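## 6. Sorting and clearing tasks

Section 6 covers the tabletop sorting task supplied with the Purmont bench controller. Complete Section 5 (arm homing and tool calibration) first. The task uses a plain rod tool and small coloured blocks. It stands in for chores such as clearing a worktop or separating mixed parts on a packing bench, and its results should be read with the limits in 6.4 in mind.

### 6.1 Preparing the work surface

1. Switch the arm to HOLD and wait for the amber lamp.
2. Place the wooden board on the perforated platform. Press on each corner in turn. If the board rocks, lift it and clear the platform underneath.
3. Wipe the board with a dry cloth. Do not use polish or wax. A slippery surface changes how far a block travels when pushed, and the stored push distances will no longer apply.
4. Fit the rod and tighten the collar by hand, then by a quarter turn with the key.
5. Run `TOOL CHECK`. Code 26 means the rod is seated. Code 641 means the rod is too low and will scrape the wood.

**Caution:** Do not reach across the board while the arm is in RUN. The rod has no padding and the controller does not detect hands.

### 6.2 Setting out the blocks

1. Stand the blocks upright on the board. Cylinders go on a flat end and stars on a flat face.
2. Leave some blocks apart and push others together. A layout in which every block stands alone is too easy and tells you little about how the arm would manage a real worktop.
3. Keep all blocks inside the taught area. A block that overhangs the board cannot be recovered by pushing.
4. Select `SORT > COLOUR` and enter the target corner for each colour.

The rod can only push. It cannot lift, turn over or stack a block, so any plan that needs one of those actions will be refused with code 778. 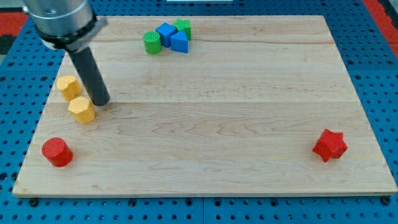
Blocks that touch each other should be separated before they are sorted. The controller does this with short pushes at the outside of the group, checking positions after each one. With mixed colours in one group, expect the separating stage to take longer than the sorting stage.

### 6.3 Running the task

1. Clear the area around the platform and close the guard.
2. Press RUN. The arm makes one slow pass above the board before the first push.
3. Watch the first run to the end. Keep one hand near STOP.
4. If a block falls over, let the current push finish, then press HOLD. Stand the block up and press RESUME.
5. When the display shows `DONE`, compare the board with the plan before accepting the result.

**Note:** The push limit is set to 4000 per session at the factory. When it is reached, the arm parks itself and the tip must be inspected for wear. Reset the counter from the service menu only after the inspection.

### 6.4 What the task does and does not show

A completed run shows that the arm can find known blocks on a flat, well-lit board and move them by pushing. It does not show that the same arm can clear a kitchen table or tidy a shop-floor bench. Cups, cloths, loose screws and cables all behave differently from rigid blocks. Most need a gripping tool and a different controller.

In the Joltenham trial, Kanchan Singhal ran the colour sort beside a manual clearing station. The person at the station was faster on every layout. The arm was left to repeat sorts on an unchanging set of parts, and it is still used that way. Users planning household work should treat this task as an exercise in positioning and contact.

For layouts that fail repeatedly, save the run log and send it to Kazue Aoki at Doolan with a sketch of the starting positions. Include the tool check code. Logs made before the 05/07/2025 firmware do not record contact force and cannot be used for fault finding.

### 6.5 Shutting down

1. Press HOLD, then PARK.
2. Remove the rod and store it in its tube.
3. Lift the blocks off by hand. Do not sweep them across the board.
4. Leave the board in place if the next session uses the same taught area. Otherwise repeat 6.1 from step 2.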